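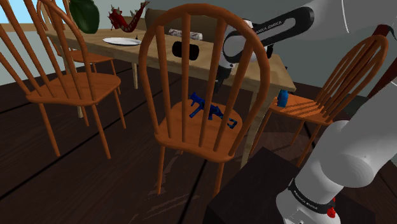 Philomena Alhassan asked, after reading our spring report, whether we had a robot yet or only a very nice computer game. Fair question! The answer is that we have a good deal of both, and the two have started to agree with each other.

Sowah project: second progress report to the Meltent small builds fund
18/08/2018
Prepared by Afia Aryee for the Sowah group, Tellville shared workshop

Where we are

When we applied, we said we would build an arm that could clear things off chairs, low shelves and the edges of tables, for people who find bending and reaching hard. The first report covered the frame of the trolley and a lot of waiting for parts. Since then the trolley has been finished, the arm has been bolted on to it, and the simulated dining room has gone from a grey box to a place with floorboards, a window and a proper table with clutter on it.

The dining room is where most of the learning takes place. We chose chairs with spindle backs on purpose. They are a pain. The gripper has to come down over the seat without clipping the top rail, and anything viewed from behind the chair shows up in strips between the spindles. The blue toy gun on the seat is our hardest regular item: it has a magazine, a grip and a stock all sticking out, so there are many places to take hold of it and most of them are bad ones. It lies diagonally as well, so the fingers have to turn before they close. Ekow Dogbe has become very fond of it.

The simulated arm is a ready-made model with FRANKA EMIKA printed on it, and our own arm at Tellville is a much humbler thing that we built ourselves. We went with the ready-made model so the software could get going while the metalwork was still on the bench. Nii Asamoah is now measuring our own arm joint by joint so that it can take its place in the same room. The base and the first two joints are in. The wrist is next, and it is the fiddly one.

Results so far

We set ourselves a plain test: one item on one chair, pick it up, put it down on the table, leave the chair standing. Over the summer we ran it 385 times in the simulated room and it came good 304 times. We are thrilled with that. In the spring we didn't even have a test to fail.

The misses fall into a few groups. The commonest is the gripper brushing the top rail on the way down. After that comes picking up by a thin part, where the item swings and slips out. A handful were our own fault, from a morning when the table had been saved at the wrong height and the arm kept letting go in mid air. We have left those in the total.

On the real arm we have done much less. It has made 20 pick-ups from a kitchen chair at the workshop, all with a rolled tea towel, all with Araba Amissah's hand on the stop switch. The tea towel is a kind choice of item and we know it. Even so, the first time the arm came over the back of the chair, went down, closed and came up again with something in it, everyone in the workshop put down what they were doing — including the people at the lathe, who have been hearing about this arm for a year.

The controller

Our little control box, which we call Bunix, has been rebuilt. The old one lived in a biscuit tin and the wires were held in with tape. The new one has a proper case, screw terminals, a fuse for each motor and labels that somebody other than Nii can read. It starts the same way every time, too. We lost a lot of evenings to the old one.

The stop switch has also moved. It used to be on the trolley, under the arm, so you had to reach past the thing you wanted to stop. Now it is on a long lead and you hold it. Araba wrote a one-page sheet on how to start up and shut down safely, and a copy hangs by the trolley. Please look at it when you visit and tell us if anything is unclear.

Money

We have 385 pounds left from the grant, the same figure as our number of test runs, which caused a muddle when I typed up the accounts. The big costs are behind us: motors, bearings, aluminium and the new case. What is left is meant for a second gripper, better pads for the fingers and a small camera for the wrist. We would like to move part of the sum set aside for travel into parts, as the whole group turns out to live within walking distance or on the same bus route. Could you let us know if that is all right with you? We won't order the camera until we hear.

Things that have gone slowly

The finger pads. We have tried bicycle inner tube, a cut-up jar opener and some foam from a packing crate. The inner tube grips well but leaves black marks on pale things. The jar opener is the best so far but peels off the metal. Ekow is trying a different glue.

Speed is the other one. Each pick-up on the real arm takes 4 minutes from start to finish, and a good part of that is the arm standing still while the computer thinks. We would sooner have it slow and steady near people, but four minutes for a tea towel is too long for anyone's patience. Some of it should be easy to win back. The program works out its whole route again at every step, and it could keep the old one when nothing has moved.

We had also hoped to be testing in somebody's home by now. We decided to wait until the arm can handle more than one kind of item on the real chair. Philomena has offered her dining room when we are ready, and has asked that we bring our own floor covering.

What comes next

Nii finishes the wrist measurements and puts our own arm into the simulated room. We then run the same chair test again and compare it with the numbers above. I expect them to drop at first, as our arm is shorter and has more wobble in it.

Ekow will bring in harder layouts, with an item on more than one chair. There is already a small blue bottle shape on the seat of the chair to the right, and so far the test has left it alone. He would also like the arm to learn to put things down beside the plate and the dragon on the table without touching either. The dragon is all spikes and tail, so it should be a good judge of tidy work.

Araba is in charge of the real chair. Her list so far is a paperback, a plastic cup, a slipper and a pair of gloves. The slipper worries us most.

We plan an open evening at Tellville in November and would love to have someone from the fund there. The arm will be running, slowly, and there will be a screen beside it with the dining room on, so visitors can watch both. I will send the final date once the workshop has settled its autumn bookings.

Thank you again for backing this. It is the best fun any of us have had with a box of bearings.

Afia Aryee
for the Sowah group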